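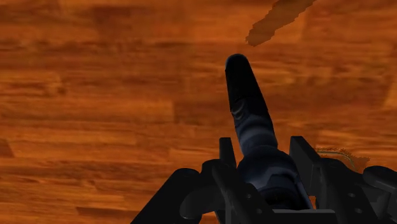 2nd March

I have spent most of the winter on one small corner of Stirkolau, my grasp planner, and I finally feel ready to write a little about it. The corner is the bottle problem. A dark, glossy bottle-like object on a warm wood tabletop looks simple enough, but seen from straight above by the wrist camera it gave my pose estimator no end of trouble – the highlights slide along the neck and shoulder, the tip is nearly black, and so are the fingers on either side of it.

My first fix was to mask out the gripper using the joint angles, so the estimator never has to guess which black pixels belong to whom. That helped a lot! The second was slower going. I rendered 1162 views in the simulator with the wood grain and the shadows shuffled each time, and then I sat down with a big pot of tea and went through the worst 90 by hand (my eyes have forgiven me, I think).

Nandini Bhat, who knows far more about filtering than I ever will, talked me into keeping two guesses for the bottle's tilt until the fingers close, and dropping the weaker one only then. It costs about 13 extra lines in the planner and I grumbled over every one of them. Next I want to move the whole thing over to the Plekus scenes, where the tabletops are paler and the shadows, I hope, a bit kinder.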